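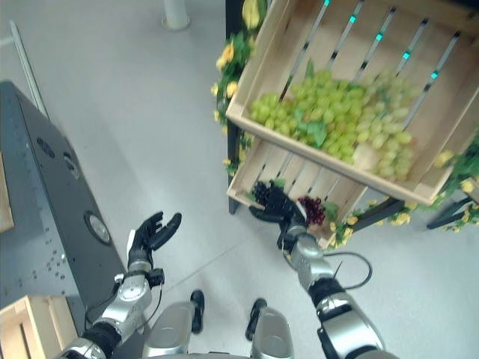 Automation at Work, Unit 2 - the produce floor
Handout, T. Yoshida

Read before class. Bring the Tsuchiya reading too, we didn't finish it.

1. The case
Rikgate, a fruit seller. 54 people on the floor before the change. Nodis put in machines for display work: grapes, other soft fruit, the crates out front. Not the back room yet.
No layoffs in year one. Hours moved around though - see section 3.

2. What the job was
Picking up a bunch without bruising it. Sounds small. Kiyoshi Arai (floor lead, interviewed in May) put it at two seasons before a new hire gets trusted with the good grapes. You hold by the stem, look underneath, set it down with the best side out. Mostly learned by standing next to someone.
So ask - which part of that is lifting, and which part is judging? The shop's old job sheet lists only the lifting. Pay grade was based on the sheet!!

Keep in mind for the essay: close-up work is where the skill sits. Angle of the hand, how near you get to the fruit before closing.

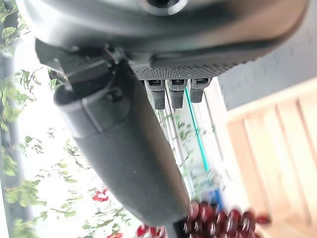 3. What changes for people
- Less reaching and bending. Arai's crew liked this part.
- More watching. Tiring in a diffrent way, and no line for it in the pay scale.
- New hires get less practice by hand. Who teaches the next ones?
- Talk with customers went up for some, down for others. Depends on the shift.
- Start times got earlier, 20 minutes, unpaid at first. Fixed after a complaint.

4. For discussion
Tanabe says tasks get automated, jobs get rearranged. Kawaguchi says thats too kind to the employer. Pick a side, use Rikgate.
Who should write the new job sheet?

Next time: Evby, warehouse case. Read the first half only.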